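Club de robótica Drurevel
Lista de revisión del puesto del brazo, antes de cada sesión
Proyecto Plekby (recogida de piezas)
Fecha: 11 dic 2025
Revisa: Kwame Appiah
Hoja n.º 53

1. Parada de emergencia: CORRECTO
Probada desde los dos lados de la mesa. Por favor, quien llegue primero que la pruebe también, aunque yo la haya firmado — son diez segundos y me quedo mucho más tranquilo.

2. Dedos de la pinza: CORRECTO, con comentario
Los tornillos estaban bien apretados. El dedo derecho tenía un poquito de holgura en octubre y le cambiamos la arandela; de momento aguanta de maravilla, pero echadle un vistazo al terminar.

3. Cámara de muñeca: CORRECTO
Conector firme y lente limpia. Usad el pañito gris del cajón y no la manga de la sudadera, que nos conocemos.

4. Cables y alargadores: PENDIENTE
Los amarillos que bajan del techo tienen que quedar recogidos antes de mover el brazo. Hay uno que hace un bucle hasta el suelo, y con las prisas de preparar la competición es facilísimo engancharse el pie. Lo dejo abierto hasta que lo veamos juntos.

5. Zona de trabajo y personas: CORRECTO, con comentario
Quien esté sentado cerca del brazo debe saber siempre que los motores van a encenderse. Avisad en voz alta y esperad respuesta, por favor, aunque parezca una tontería entre amigos.

6. Bebidas y comida: A MEJORAR
Lejos de la mesa y de los ordenadores. No quiero ponerme pesado (ya sé que las tardes son largas), pero el teclado del equipo Broma todavía se acuerda del último zumo.

7. Programa de control: CORRECTO
Cargada la versión 144 de Nepia, con la velocidad limitada para los nuevos. Si alguien necesita subirla, que me lo diga antes y lo hacemos con calma.

8. Extintor y salida: CORRECTO
Paso libre y precinto entero.

Firmado: K. Appiah. Queda por cerrar el punto 4.
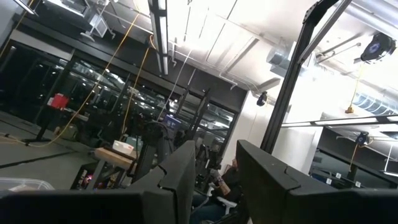 Puesto del brazo desde la cámara de muñeca, con los cables del punto 4.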